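**Gripper stops closing on thin cloth** 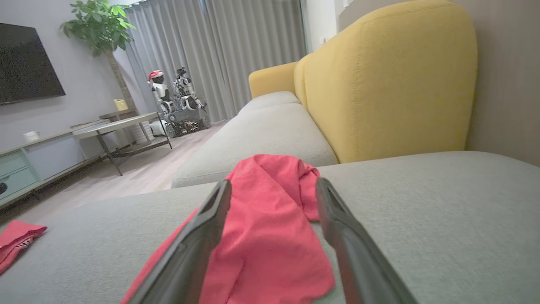

Wrist view at the sofa, fingers open over the pink-red cloth.

**vibeke_d:** Since the Fikden update my gripper faults on thin fabric. It stops with error 475, 2 times in 5 tries. Towels folded thick are fine.

**gyamfi_fan:** Force limit is too low. Raise it to 45.

**bustley:** I disagree. Please do not raise it if people sit near. Check the zero position first.

**vibeke_d:** I will check zero tonight and leave the limit.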